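How Does Smoke Flavor Get Into Food?

If you have ever stood near a grill on a warm evening, you know the smell. It gets into your hair and your shirt, and it gets into the food too. Cooks call this smoking, and people did it long before there were refrigerators.

Smoke comes from wood that is burning slowly, without enough air for a big flame. The heat breaks the wood into very tiny bits and gases. Some of those gases smell sweet, a little like vanilla. Others smell sharp or spicy. When the smoke drifts over a piece of chicken or fish, some of it sticks to the outside.

Smoke sticks best to food that is a little damp. That is why some cooks brush the meat with juice or water while it is in the smoker. Cold food also picks up more smoke than warm food does, so most of the flavor goes on early.

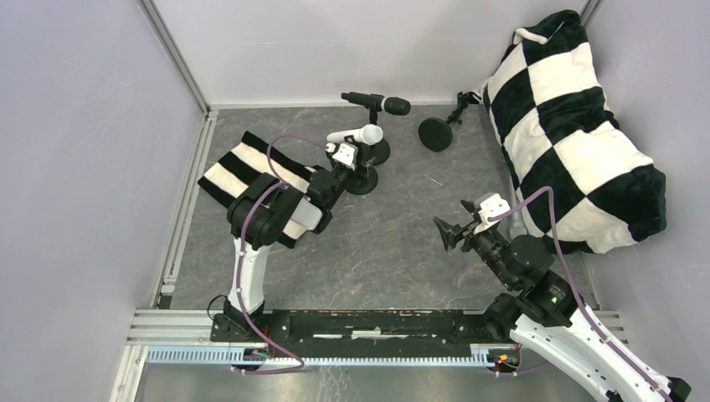 FOOD AND KITCHEN

Different woods, different tastes

Apple wood makes a light, sweet smoke. Hickory is much stronger. Oak is somewhere in between. Pine is never used, because its sap makes a bitter, sooty smoke that can make people sick.

Lilibeth Galang runs a small smokehouse called Corkora. She smokes chicken legs for 2 hours and big pieces of pork for more than 8. "Kids always ask if the pink part means it isn't cooked," she says. "I show them the thermometer."

The pink part is called a smoke ring. It forms just under the surface, when gases from the fire mix with the juices in the meat. It has no taste of its own. Chicken is safe to eat when the thickest part reaches 165 degrees Fahrenheit, whatever color it is.

Does smoke keep food fresh?

Partly. Smoke slows down some germs, but salt and drying did most of the work in the old days. Lightly smoked fish from the store still has to go in the refrigerator.

Words to know

Brine: salty water that food is soaked in before cooking.
Damp: a little bit wet.
Sap: the sticky liquid inside a tree.

Written by Eugénie Hamel
October 11, 2020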